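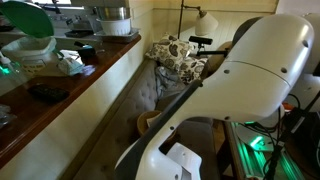 Arm over the sofa end, counter to the left. Open day, Friday.

Search notebook

Doors at 4, first visitors a good deal earlier, as Rasa predicted and I did not. The sign-in sheet says 26, one of whom signed as "Droton" and gave no surname.

Demo was the basket task. Palia gets 8 tries per group, then we stop whatever the score, and Zaid talks while it homes. Zaid can talk for longer than it takes to home.

Questions, in order of popularity: does it do ironing, what does it cost, where did we get the sofa. The man from Drullthorpe asked about repeatability and I could have hugged him. A small girl asked if it gets bored. Rasa Pärn said no, a bit too quickly.

Speed held at 50 per cent all afternoon. Visitors found this slow. Visitors do not have to fill in the incident form.

To do before the Lương people come in April:
- clear the counter, remote included
- tidy the black cables by the lit rails (me, apparently)
- cushions stay, Zaid has views
- write down the homing order somewhere other than Zaid

2 comments
Share 0

Back to top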